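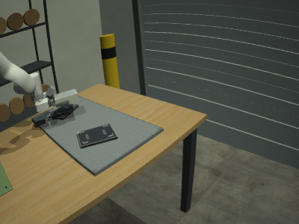 Simulated robot arm with a white block at its gripper, over a workbench. Image: Bareo

Bareo Opens Its Doors in Stodton for Robot Handling Demonstrations

STODTON — Over 70 people came to Bareo's April open day to see how the company plans and tests robot handling jobs on screen before any equipment is installed. Visitors included local manufacturers, teachers and students from the technical program at Wemura.

The demonstrations ran from 3 p.m. in the main workshop and centered on a simulated bench task in which a single arm handles small rectangular parts. Bareo has logged 2,132 simulated runs of the task so far, with the positions of the parts and trays changed between runs.

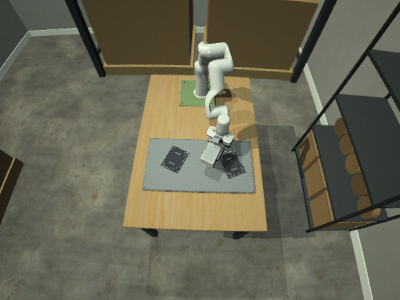

"People wanted to know what happens when a tray is turned a few degrees from where it should be," said Moushumi Seneviratne, who leads the simulation group at Bareo. "We spent most of the afternoon on that question. It is the same one our customers ask, and it is much cheaper to work on it here than on a production line."

Guests could change the layout themselves and run the task again. Staff from Ikonen, which supplies Bareo with planning software, took questions on setup times and on moving a program from the simulator to a real cell.

The company has 16 employees and plans to hire two more engineers for the simulation group. A second open day is planned for the fall — schools and businesses that would like to attend can leave their details at the Bareo front desk in Stodton.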